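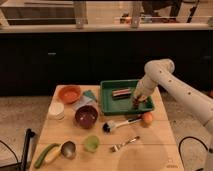

Unit 11: Comparing Grippers on Mixed Tabletop Objects

Instructor: Abimbola Bako
Lab section: Wednesday

Print this page | E-mail this page

1. Purpose

This unit compares two end effectors, the Batine parallel gripper and the Gethin compliant gripper, on the same arm and with the same controller settings. The measure of interest is grasp success by object class. Cycle time is recorded but is not used for ranking.

2. Object classes

Tabletop items are grouped by the geometry the fingers meet, regardless of what the item is for.

Class A, open rims: bowls and cups. The usual grasp pinches the wall from above, one finger inside and one outside. An upright cup and a cup on its side are separate conditions. The cup lying behind the maroon bowl would be logged as A-side, and the bowl limits the approach directions to it.

Class B, long and curved: cucumber, banana. Grasp across the short axis, close to the center of mass. Closing away from the center causes the item to rotate on lift.

Class C, thin and flat: fork, folded cloth. Finger clearance to the table dominates. The fork leaves little height for the fingertips, and a height error of 2 mm is enough to miss it or load the wrist.

Class D, handled tools: ladle, brush. Record whether the grasp was on the handle or the head.

Class E, small objects in a container: the striped item in the green tray. The raised sides restrict the approach, so the fingers must enter nearly vertical. Check the open width of the gripper against the nearest tray wall before descending.

3. Contact between neighbors

Where one item rests over another, as with the ladle and the banana, the upper item is removed first. If the lower item moves during that pick, re-detect its pose. Do not reuse the stored pose - this was the most common error in last term's reports.

4. Procedure

a. Home the arm and zero the wrist force reading.
b. Load the Stiltska controller profile for the gripper under test. Closing force limits differ between profiles.
c. Capture one image with the Ivport camera and save it with the trial number.
d. Execute the pick, lift, and hold for two seconds.
e. Score the trial: success, slip, miss, or collision.

The full set is 144 trials, split evenly between the grippers.

5. Report

Give success rate per class and per gripper, with slips and misses in separate columns. Collisions count as failures - include the wrist force trace for each one. Reports are due in January, before the controller lab.

Print this page | E-mail this page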